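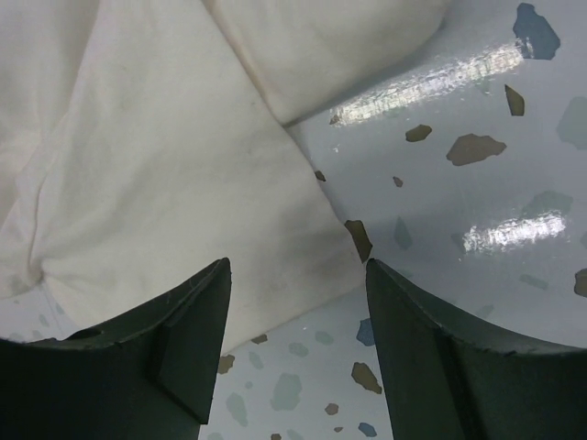

Finger Set 67 for the Oltero Gripper

Replacement fingers for the Oltero two-finger gripper, sold as a matched pair. The shape is tapered, with a pointed tip for getting under the edge of cloth and other soft goods. Color is dark gray-green, matte.

Order number: Rieger 903
Sold as: one left finger, one right finger, 8 screws
Fits: Oltero wrists with the Ilo camera bracket, and older wrists with the adapter plate (order number 165, sold separately)

When to change them

Pale specks and small nicks along the upper edges come with normal use and do not affect the grip. Change the fingers if a nick catches on fabric, if a tip has broken off, or if the two tips no longer meet when the gripper closes. Run a piece of thin cotton along each edge by hand. If it snags, the finger is done. Do not file the edge and put it back in service - filing changes the tip height and the pair will close unevenly.

Always change both fingers together.

Fitting

1. Open the gripper fully and switch off power to the arm at the cabinet.
2. Take out the four screws on each side and pull the old finger straight off. Do not twist it.
3. Wipe the mounting face with a dry cloth. Old thread lock left in the holes has to come out, or the new screws will bind.
4. Set the new fingers in place. Left and right are marked on the inside of the base.
5. Start all the screws by hand, then tighten them in a cross pattern with the short key.
6. Power up and close the gripper slowly with nothing in it. The tips should touch along their full width.
7. Run the finger offset routine from the service menu and save the result.

Camera check

Look at the wrist camera picture with the gripper open. Both tips should be in view with a clear gap between them. Glossy surfaces under ceiling lights give bright white streaks, and these can hide the edge of a pale cloth. Turn the wrist a little or lower the exposure before changing any grip settings.

Cleaning

Use a damp cloth and mild soap. Solvents make the surface brittle.

Service

Fitting questions go to Hildegard Rathjen at the Skokness workshop. For bent mounting plates or stripped threads, send the whole gripper in, marked for Wolfram Bauerfeind, with the old fingers still attached.

Page updated 30 Oct 2018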